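Laundry day at Grastedham: the basket results are in!

If you stopped by the lab in June you will have heard us grumbling about shadows. Well, we have numbers now, and they are good ones.
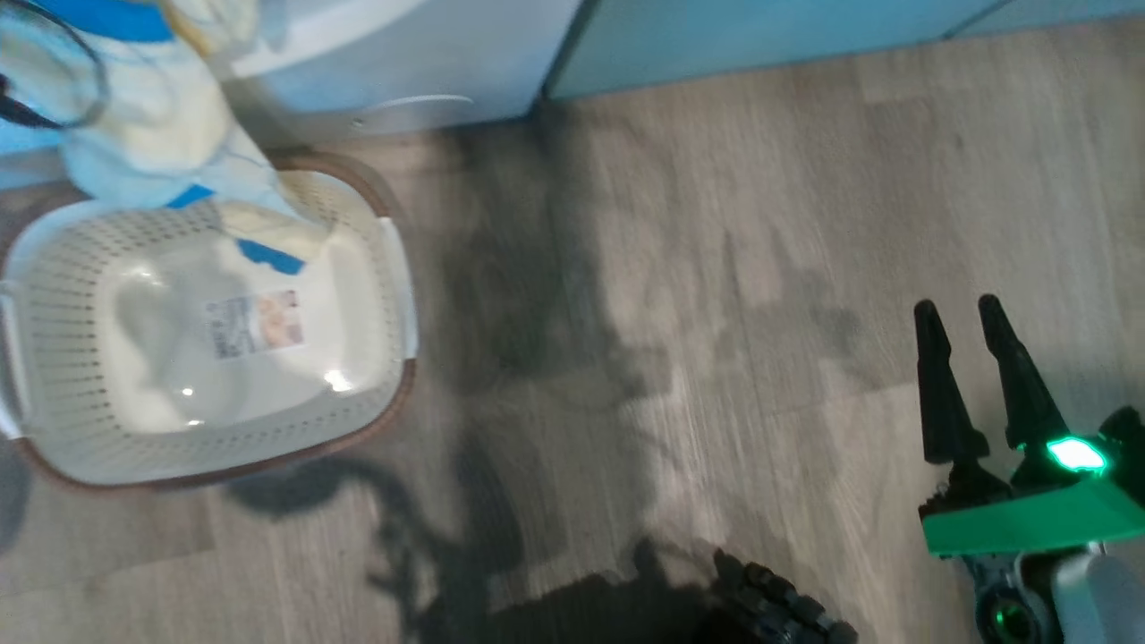 What we were stuck on

Our robot looks at the world from its head, and it works close to the floor when it deals with a laundry basket. With the room lights behind it, its own shadow lands right where it needs to see. The old version of Gotico (our grasp planner) kept treating the dark shape of the arm as part of the basket, or as a gap in the floor, and it would then pick a spot on the rim that wasn't there. Add a glossy basket interior throwing back bright spots, plus the blur you get whenever the head moves, and you have a pretty miserable input for a planner that likes clean edges.

What we tried

Lambros Economou had the idea that got us moving. The robot always knows where its joints are, so it can work out a fair guess at where its own shadow should fall, as long as it has a rough idea of where the light is. Lambros wrote a small module, Prullenska, that makes that guess for every view and hands it to Gotico as a kind of "don't trust this part too much" map. Gotico still gets to use the pixels inside the shadow – it just needs a second look from a slightly different head angle before it commits to a grasp there.

We trained nothing new for this. The whole thing runs on top of the model we already had, and I love that about it!

How it did

We ran 70 basket trials with the old planner and 70 with Prullenska switched on, same room, same mix of towels and shirts. Bad grasps on the rim or handle went from 31 down to 9. Five of those nine came from cloth hanging over the rim and hiding the edge, so shadows weren't the main trouble in those any more. The second look does cost time, and you notice it when you stand there watching, but most of us would take the slower grasp.

Still to do

Cloth over the rim is next on the list, obviously. The light estimate also gets confused when there are two strong lamps in the room, and we have only tested on pale floors so far. Dark floors could be a lot harder, so if your building has one and you can spare us a corner of it, please get in touch with Lambros.

The write-up and trial logs are in the Sfakianakis shared folder, under Gotico.

2021-10-15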